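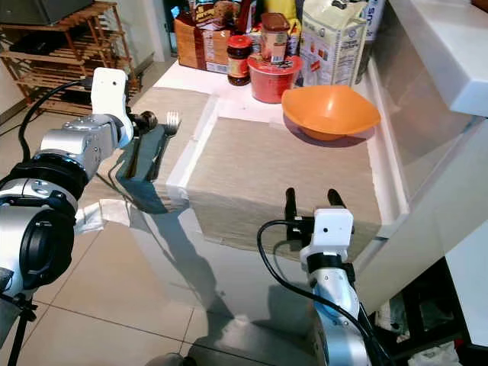

How to set a plain place at a small table

Curnitz Home Notes, by Kerttu Koskela
4 April 2019

A place setting for one or two people takes a few minutes if the dishes and flatware are kept near each other. These steps are for an everyday meal with a plate, a mug, a fork and a spoon. Knives and glasses can be added later in the same way.

Before you start

Move groceries to the back of the counter so you have a clear stretch at the front. Jars can stay out if they go against the wall. Flour should be folded shut at the top. A woven mat on the counter is useful for laying out flatware, as it keeps forks and spoons from sliding and cuts down on noise. If the mat curls, tape down the edges.

Steps

1. Wipe the table and let it dry. On a white top, crumbs and drips are easy to see from a low angle, so bend down and look across it.

2. Lay the flatware out on the counter before you carry anything. Check the fork between the tines and the spoon in the bowl. Put back anything with water spots.

3. Set the plate first. Everything else is placed from the plate. For a round plate, leave a gap of two finger widths from the table edge. If your plate has rounded corners or a slightly triangular shape, turn it so one flat side faces the chair.

4. Put the mug beyond the plate and to the right. Turn the handle to suit the person who will sit there. I point it toward the plate on a narrow table – it is less likely to catch a sleeve.

5. Lay the fork on the left with the tines up, and the spoon on the right with the bowl up. The ends of the handles should line up with the bottom of the plate.

6. If you are serving soup, stand the bowl on the plate. Otherwise leave the bowl on the counter and fill it there.

7. Pull the chair out and check that nothing on the floor is in the way.

Spoons that don't match

Our flatware comes from two sets, one silver-colored and one brass-colored. Mixing them is fine. I keep the small brass-colored spoons for coffee and dessert, and those go above the plate or beside the mug.
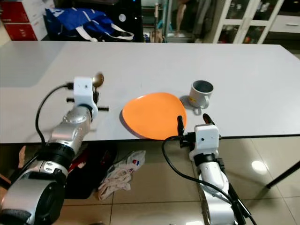 Aleksi Savolainen: We put the spoon down before the mug, otherwise I bump the mug reaching over it. With the handle toward the plate, do left-handed people have trouble?

Reply from Kerttu: Yes, for a left-handed person I move the mug to the upper left and keep the handle pointing outward. The fork and spoon stay where they are.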